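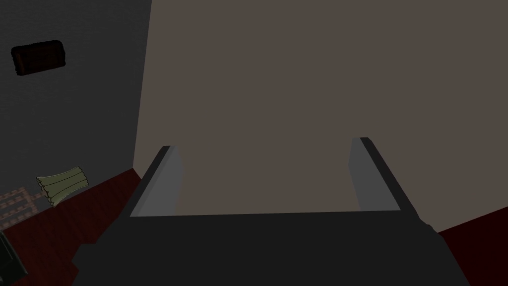 Large wall, taupe finish

MINUTES OF THE DECEMBER MEETING
Floredley Residents' Association

The meeting opened at 7:00 p.m. in the lower hall. The Chair confirmed that a quorum was present. Apologies were received from the representative for Vaher Street.

1. Minutes of the previous meeting
The minutes were approved with one correction. Under item 4, "east gate" should read "west gate."

2. Matters arising
The Secretary reported that the city had replied to the letter on storm drains. The drains on Randance Road will be cleared before the end of winter. No date was offered for Vaher Street, and the Secretary was asked to write again.

3. Parking on Randance Road
Members discussed the proposal to limit parking to 2 hours on the north side. Several residents spoke in favor, citing the number of commuter vehicles left there all day. Others were concerned about visitors and home health aides. It was agreed that a survey would go to all 40 households on the road, with replies due in 30 days. The proposal will not go to the city until the results have been read at a meeting.

4. Hall decoration
Two quotes had been received for repainting the lower hall. The quote from Kakov covers walls and ceiling; the other covers walls only. A member asked whether the noticeboard wall could be left as it is — the board was refixed last spring and is awkward to take down. The meeting agreed to accept the Kakov quote, subject to the work being done on days when the hall is not booked.

Motion carried, with 2 abstentions.

5. Snow clearing
The list of residents who have asked for help with their sidewalks was updated. Salt is stored in the shed behind the hall, and the key is with the Secretary. Households are reminded that clearing the sidewalk remains the duty of the owner.

6. Other business
A complaint was received about noise from the hall on Friday evenings. The Chair will speak with the group concerned. Music is to end at 10:00 p.m. under the current terms of hire.

The meeting closed at 8:35 p.m.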